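Hanska Two-Arm Manipulation Set

Supplier: Totex
Code: 241

The Hanska set is a recorded collection of two-arm tabletop tasks for groups working on imitation learning. It holds 4,000 demonstrations, split across 16 task families, each with wrist camera video, joint positions and gripper state on a shared clock. Licences cover one lab or one site.

Most of the tasks deal with small, light or bendy things placed close to something that must not be knocked. Thin sticks, plastic strips and dressed plates of food are all in the set. These are hard to learn from a fixed overhead view, as the fingers hide the part that matters.

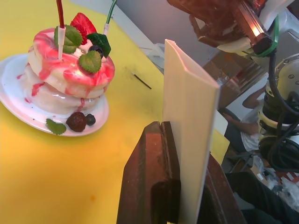
The method supplied with the set is called Obura. It trains on the wrist views first and adds the joint data in a second stage. In our own trials a policy trained this way needed 1,540 demonstrations to match a baseline trained on the full set - the settings for both runs are in the download, along with the failed attempts.

Obura does not use force readings. Users who have them can add a channel, but we have not tested this and the support desk can't help with tuning it.

What you get
Full recordings and task labels
Training and scoring code
Calibration files for both arms
Kirkden viewer, for stepping through both wrist views side by side

Delivery is by download or on a drive. The drive costs extra and is not returnable once opened. Updates are free for the length of the licence.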